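Posted 06/04/2023 by Svenja Mühlbauer
Filed under: election night, scrutineering, kitchen tips, hall jobs

Council count coming up and I've been asked again how we do the kitchen side. Notes below, quick, typed between loads of washing. Most of it works at home too.

Tea and the urn

Fill the urn before the polls close, not after. It takes ages and everyone wants a cuppa at once. Cold water only, lid on, then leave it alone.

Descale the week before. White vinegar and water, half and half, bring it up, switch off, leave an hour. Rinse twice. Three times if Paora Cartwright is scrutineering, he can taste it.

Tea towels – bring double what you reckon. Boil wash the old ones with a scoop of washing soda, no softener. Softener makes them smear.

Sandwiches for a long count

Butter right to the edges or the tomato goes through. Egg ones get made last. Damp clean tea towel over the tray, then cling wrap over that, fridge till wanted. Nothing with beetroot near ballot papers, please. Learnt that in the Gorkum ward, the year it came down to 4 votes and a recount.

Slices cut better cold. Hot knife, wipe between cuts.

Getting stuff off other stuff

Corflute signs: warm water, dish soap, soft cloth. Sticker residue comes off with eucalyptus oil, dab and wait a minute. Don't scrape, it gouges and you can't reuse them in August.

Biro on a trestle table – methylated spirits on a cotton ball, windows open, nowhere near the stove. Test a corner first if it's varnished.

Candle wax on the good cloth: ice, lift off what you can, then brown paper and a warm iron.

Hanging cloth

Dark fabric shows every fold. Hang it the night before if you can get in, and mist the creases lightly with a spray bottle. Roll it on a cardboard tube afterwards insted of folding. Carpet shops give the tubes away. Clips beat tape on painted walls, tape takes the paint with it and then there's the bond to argue over.
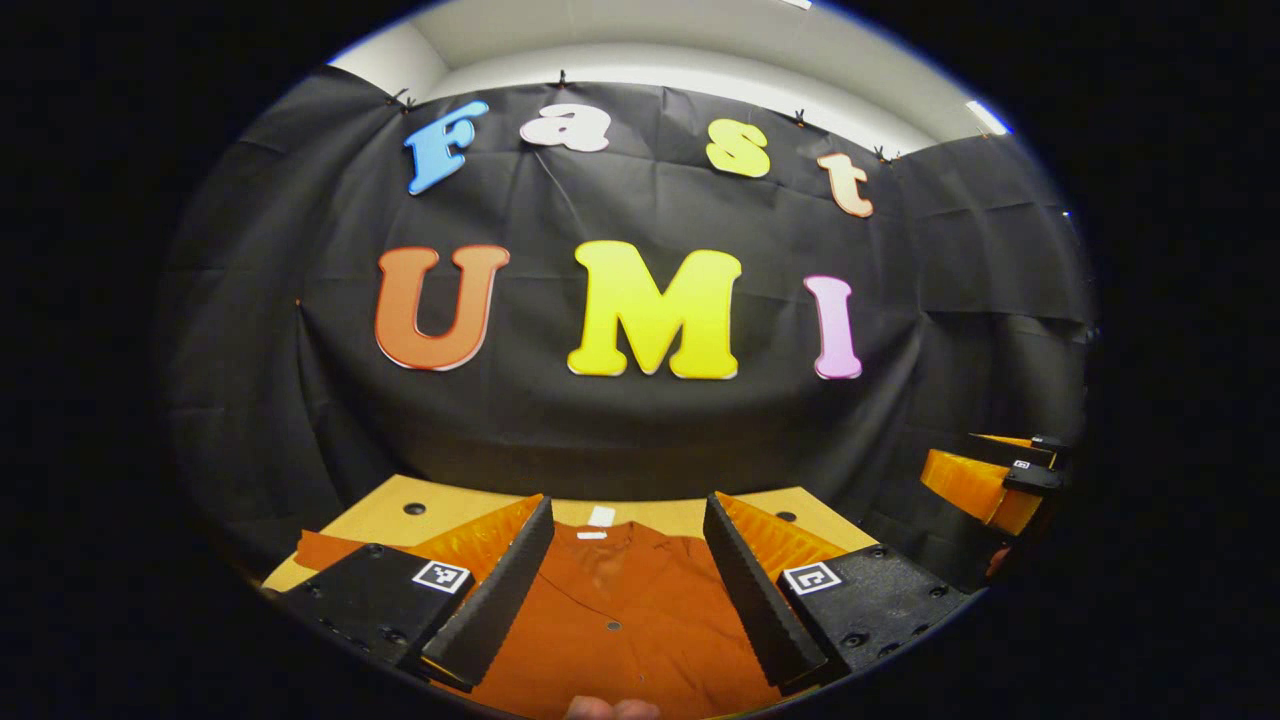
Leaflets and paper

Flyers come in boxes of 500. Keep them off concrete floors, they suck up damp and go wavy. An old pallet or a couple of planks is fine. The Zanmont street run was 2,154 letterboxes last time, so we order extra and the leftovers get turned into shopping lists, blank side up.

Rubber thimble for sorting. Or a smear of glycerine on the fingertip, old bank trick. Hand cream after, paper dries your skin out somthing shocking.

Paper cuts – rinse, pat dry, small bandaid. Keep a box beside the kettle.

Packing up

Wipe the fridge out and prop the door open if the hall's switching it off. Bins out before the speeches. Label your own platters underneath with masking tape, I'm still missing the blue one from the Ezeani campaign. If you've got it, leave it on my porch.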